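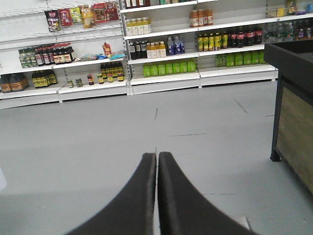
Von Nhung Lương
So., 19. Februar

Casbridge hat wieder einen Laden, jedenfalls in Ansätzen. In den früheren Räumen der Sparkassenfiliale stehen seit dieser Woche weiße Regale, und an den Haken hängen die ersten Snacktüten. Viele Haken sind noch frei. Auf dem Boden darunter sammeln sich bereits ein paar dunkle Striche, was man im Ort als Zeichen von Betrieb wertet.

Betreiberin Saadet Bayram hat mit dem begonnen, was geliefert wurde: Flaschen mit roten Deckeln, Knabberzeug, darunter eine rote Tüte mit chinesischen Schriftzeichen. Mehl und Kaffee sollen folgen. «Verhungern muss keiner, man muss es nur salzig mögen», sagt sie. Der Großhändler Sitico habe die zweite Palette für Dienstag zugesagt. Auf die Uhrzeit wollte er sich nicht festlegen.

Geplant sind 225 Artikel auf 60 Quadratmetern. Der letzte Lebensmittelladen in Casbridge schloss im Oktober, seither fährt der Bus ins Einkaufszentrum 15 Minuten, sofern er fährt. Die Gemeinde hat über 3.000 Einwohner und bislang zwei Nagelstudios.

Wann eröffnet wird, steht noch nicht fest. Das Ladenschild ist bestellt.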